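Felus Control and Perception Working Group
Minutes of meeting, 29/11/2024
Location: Flamelstead, second floor meeting room, and by call
Chair: Imke Kuhlmann
Minutes: Abdelaziz
Status: approved with corrections to items 3 and 6

1. Minutes of the previous meeting

Accepted. The open action on the log viewer (time axis drifting against the joint state stream when a file is opened halfway through) is closed. The fix is in the main branch. The action on naming of calibration files stays open and is taken under item 5.

2. Planner release

The chair reported that the Wuvard planner branch was merged on Wednesday after the second review. The merge replaces the old two-stage approach, in which the arm path was computed first and the hand closed at the end of it, with a single request that carries both the wrist path and a finger preshape. The old interface remains available behind a flag until March and will then be removed.

Regression results: the suite has 1,815 stored planning requests. After the merge, 114 of them returned a different path from the reference. Abdelaziz went through the differences. Most are equivalent paths with another elbow position and will be accepted as new references. 14 are longer than before in joint space and need an explanation before the references are overwritten. In 5 of those the planner takes the wrist back toward the body before reaching outward, although the direct path is free according to the collision model.

Discussion. One suspicion is that the start state is being padded twice, once in the scene server and once in the planner, so that a hand standing close to an object is treated as already in contact. The planner then looks for an exit motion first. The other suspicion is the cost weight on wrist rotation, which was changed in the same branch. It was noted that the two changes should have been merged separately. The chair agreed and asked that cost weights be changed only in their own merge requests from now on.

Decision: the release is held until the retreat cases are explained. The remaining references may be updated now.

3. Bimanual tabletop task: object poses and hand masking

The task under discussion is the plate and lemon task: one hand steadies the plate, the other picks up the lemon and places it on the plate. The perception side has to supply a plate pose, a lemon pose and a mask for each hand, all in the table frame.

The start layout puts the plate beside the left hand and the lemon on the outer side of the right hand. This is deliberate. The right hand has to open away from the plate, move out, and come back across, so the planner cannot solve the task with a straight inward motion.
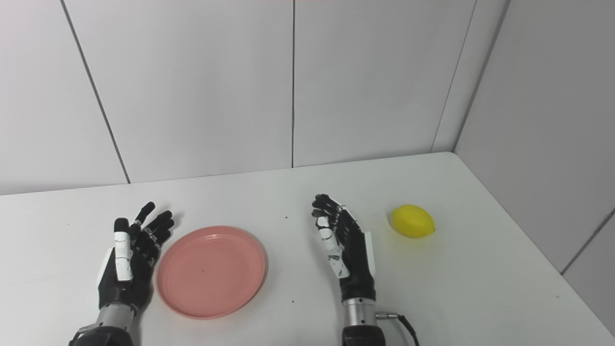

Plate next to the left hand, lemon outside the right, in both views. 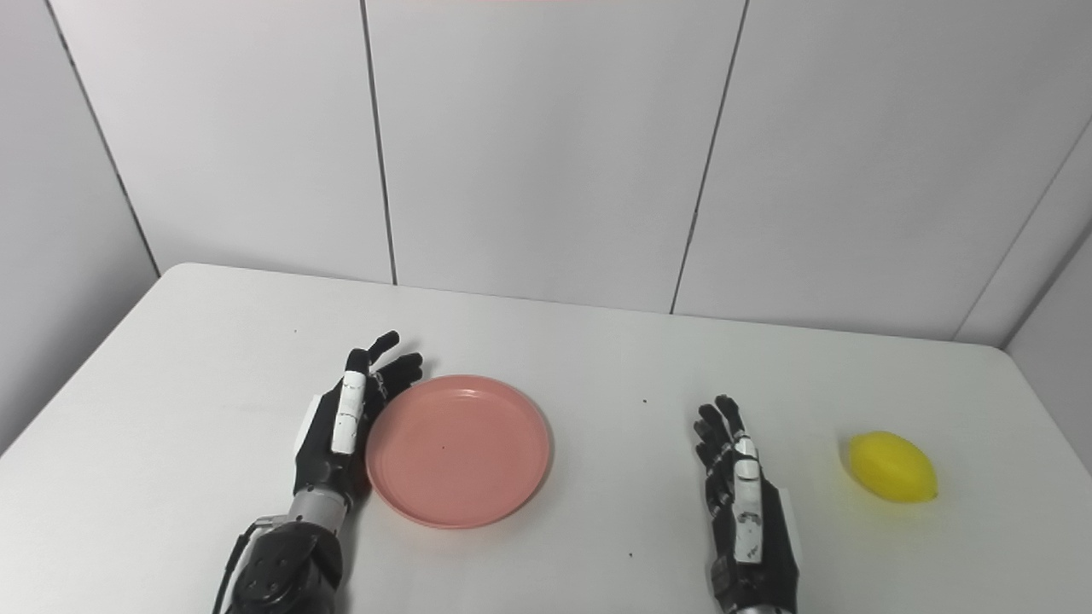

Hand masking. The mask is rendered from the hand model at the measured joint angles and then grown by a fixed margin. The margin was tuned on the black finger segments. The thumbs have white plates and the table is white, so an error in the thumb angle leaves a strip of thumb outside the mask with very little contrast against the background. The depth filter then keeps the strip as part of the table, and the plane fit tilts slightly. Abdelaziz proposed a separate margin for each link. The chair preferred to correct the thumb joint offsets first and to look at margins afterward, on the grounds that a wide margin on the left thumb would remove part of the plate rim. Agreed in that order.

Plate pose. The fit uses the outer edge of the rim. With the left hand close by, part of the edge may be masked, and the circle is fitted on the remaining arc. The fit is stable as long as the arc is long enough, but the reported covariance does not grow when the arc gets shorter. The planner therefore trusts a poor fit as much as a good one. The covariance is to be scaled by the arc length.

The plate is round and has no defined rotation about its vertical axis. The tracker nevertheless reports a yaw value, which wanders. The planner currently reads it when selecting a contact point on the rim, and the left hand target moves between cycles as a result. The yaw value will be marked as undefined in the message, and the planner will choose the contact point from the hand position alone.

Lemon pose. The long axis is estimated from the point cloud and is adequate for a grasp across the narrow side. The estimate can flip end for end between cycles. The flip makes no difference to the grasp but resets the tracker, which then drops the object for several cycles. The association step will compare axes without regard to sign.

Small dark specks on the tabletop pass the color segmentation as candidate regions and are thrown out later by the size check. They cost processing time in the association step. The size check will be moved ahead of association. No change to the threshold.

Correction added at approval: the draft stated that the hand mask is computed from commanded joint angles. It is computed from measured angles.

4. Hand controller

The controller now accepts a preshape together with a time of arrival. The fingers reach the preshape before the wrist does, unless the time given is too short, in which case the request is rejected. It was asked whether rejection was the right response, as the planner has no handling for it and simply stops. Two options were considered: stretch the wrist motion to suit the fingers, or return the minimum feasible time and let the planner ask again. The second was chosen. It keeps timing decisions in one place.

Contact detection on the thumb uses motor current and a fixed threshold. In the replay tests the threshold triggers during fast opening with nothing in the hand. Abdelaziz will add the inertial term to the model and subtract it before the comparison. The replay files for this are in the usual folder, under the controller heading, and should not be moved while the work is going on.

Coordination between the hands is handled by a shared phase variable. The left hand has to report a stable contact with the rim before the right hand is allowed to cross the midline of the table. There is at present no timeout on that condition. A timeout will be added, with return to the start posture as the response. The chair asked that the return motion be planned in the ordinary way and not played back from a stored path, as the objects may have been displaced by then.

5. Calibration files and tooling

Calibration files are still named by hand, and two different files with the same name were found on two machines. The names will be generated from the content hash and the device name. The launch script will refuse to start if the file in use does not match the one recorded in the configuration. An override is to be provided for bench work, and its use will be written to the log.

The replay tool loads the whole file before it shows anything. For long recordings this is too slow to be useful. A chunked reader exists on a branch but has not been reviewed. The chair will review it.

A request to change the message format so that masks are stored compressed was deferred. The gain in disk space is clear, but every offline script that reads masks would have to be changed. To be taken up again together with the removal of the old planner interface in March.

6. Test coverage

The simulator tests for the plate and lemon task cover only the nominal layout. Additional layouts are needed with the lemon between the hands, the lemon behind the plate, and the plate far enough from the left hand that an approach motion is required. In each, the expected result is either a complete plan or a defined error code. A plan that stops without a code is to be counted as a failure.

It was pointed out that the simulated hands are a uniform dark color, so that the masking problem in item 3 cannot show up in simulation at all. The visual model will be updated with light thumb plates.

Correction added at approval: the third layout reads "plate far from the left hand". The draft had the right hand.

7. Actions

Abdelaziz: isolate the double padding and the rotation weight on separate branches and rerun the retreat cases.
Abdelaziz: thumb joint offsets, then report on whether link margins are still needed.
Abdelaziz: inertial term in thumb contact detection.
Imke Kuhlmann: review of the chunked reader.
Imke Kuhlmann: covariance scaling and undefined yaw in the plate message, including the change to the message description.
Open, owner to be named: timeout on the shared phase variable; simulator layouts; visual model of the hands.

8. Any other business

The build server will be down for a disk replacement on Monday morning. Jobs queued before then will not be carried over and have to be submitted again.

Next meeting at the usual time, same room. Item 2 will be taken first.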